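Ridgeway Materials List
Message 3471
Subject: Re: cleaning molded foam with pockets

On the Ridgeway list, a member wrote:

> We have several pieces of molded foam with recessed pockets on
> the surface, and dust packs into the corners. I tried wiping them
> with a cloth, and it only cleans the ridges. Is there anything
> that gets down into the cells without tearing the walls? Also,
> does anyone store theirs under weight? Ours go in a drawer at
> Zurkivwood with other things on top of them.

I would start with a dry brush. A soft paintbrush with short bristles works better for me than a toothbrush, which catches on the thin walls between the cells. Go along the rows first and then into each corner. Hold the piece with the open side down so the dust drops out. A vacuum on low helps if you keep the nozzle off the surface.

For grease or fingerprints I use lukewarm water with 5 drops of dish soap in a small bowl. Dip the brush, shake it off, and do one row at a time. Wipe with a second cloth that has only plain water on it. Then leave the foam on a rack for 40 minutes and check the pockets before you put it away. Thick pieces can take the whole afternoon.

Bright yellow foam with rows of rectangular, round-cornered pockets is the type I mean. The pockets don't all need the same amount of work, and the tips usually get the most handling.

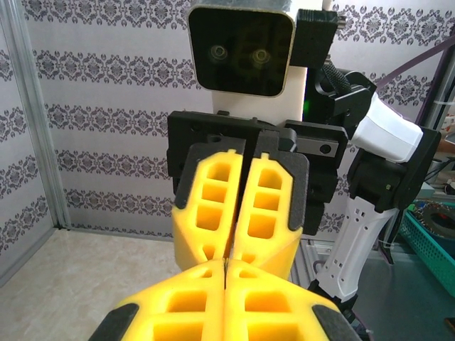

Another subscriber wrote to me off list that soap leaves a film in the corners however well you rinse, and that a wipe with 70 percent alcohol is quicker. That may be right for some foams. I tried it on a scrap from Hosico and the color came off on the cloth, so please test a spot on the back first. I have not tried it on anything from Fullolari.

On storage, I would not put anything on top. The walls between the pockets take a bend if they sit folded long enough, and I have one piece from last October that never came back to shape. A shallow tray with a single layer is enough. Keep it away from the window too. The yellow I had on a sunny shelf went brownish and started to crumble at the edges.

If the walls are torn already, I don't have a good fix. Contact cement held for me but it dried stiff, and the foam tore again right next to the glue line. If anyone has a glue that stays flexible, please post the type to the list.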